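Thu 25 October

I finished the last chaplet for the Ornstead order on Monday night and then did nothing with my hands for two days. It was 47 chaplets in all, each one strung, knotted and blessed in a batch by the priest who asked for them. They are for the people being received into the parish next April. I had plenty of time, but I have learned to start early, because my knots get worse when I hurry.

I have been stringing prayer beads for eleven years now, mostly Catholic rosaries and chaplets, with an Anglican set now and then. I learned from a booklet I picked up at a retreat house in Cleltcombe. It had bad drawings and one very good paragraph on tension. I still pull each knot tight the way that paragraph says to, with the thumbnail of the other hand behind it. My thumbnails look terrible.

Most of the mail I get is about prayer and not about stringing, so I will say something about that first. People write to ask whether it matters if they lose count. My own habit is to keep going. If I reach the end of a decade and find I have said nine or eleven Hail Marys, I say the Glory Be and move on. I used to go back and start over, and a rosary that should have taken 20 minutes took 40, and by the end I was praying mostly about arithmetic. A sister at the retreat house told me to stop doing that, and I did.

The other question is whether a rosary has to be made of anything special. It does not. The one I use every day is plain wood on nylon cord. I have made nice ones with glass and silver, and they get put away in drawers. The cheap ones get used. My mother's was plastic and the color was gone from half of the beads by the time it came to me.
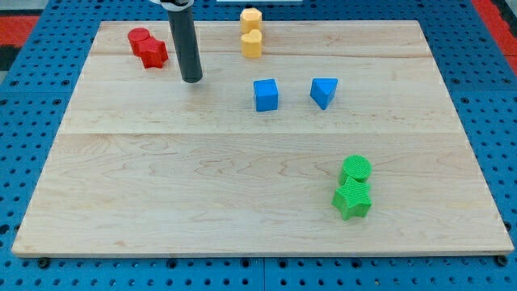 Choosing colors is the part of the work I am slowest at. For the Ornstead order the priest said he didn't mind what I used, which was kind of him and no help at all. I put bits of color down on something plain, two of each, and leave them for a day before I decide. Pale wood is the best thing I have found to judge them on. On a pale maple board, yellow and red stand up well against the grain, and I can tell quickly whether I would want to look at them every morning. On a dark cloth every color looks richer than it is, and then the finished beads look dull in daylight. In the end I went with red for the Our Father beads and plain wood for the rest.

The cord came from Figueiredo, as usual. They sell it in rolls of 300 feet and I went through one and a good part of a second. I wish they would bring back the old brown. The new brown has some orange in it, and next to unstained beads it looks like a mistake. I wrote to them about it and got a polite reply. I also bought a bag of 600 wooden beads from a shop in Balville that was closing, and I threw out a fair number of them. The holes were drilled off center, so they sat crooked on the cord. You notice that under your fingers long before you see it.

If you want to make your own, start with a single-decade chaplet. Cut more cord than you think you need. Melt the end of the cord a little and roll it to a point while it is soft – use a damp cloth, not your fingers – and it will go through the beads without a needle. Leave a small gap on each side of the larger bead, wide enough that your hand can find it in the dark. I pray mine in bed a good deal of the time, so this matters to me more than how it looks lying on a table.

I did try to say one Hail Mary for each bead as I strung it. I managed it for the first dozen chaplets or so. After that I was listening to the radio as often as not, and on a few evenings I was just tired and wanted the thing done. I mentioned this to the priest when I dropped off the box. He said the people who get them will do the rest of the praying, and he asked if I wanted coffee.

I have one repair waiting, a rosary with a broken center and two beads missing. The beads are an odd dark green and I have nothing close to it. If anyone reading has a few old green glass beads, 8 mm, please write to me. Otherwise I will take two from the tail and move everything up, and put wooden ones on the end.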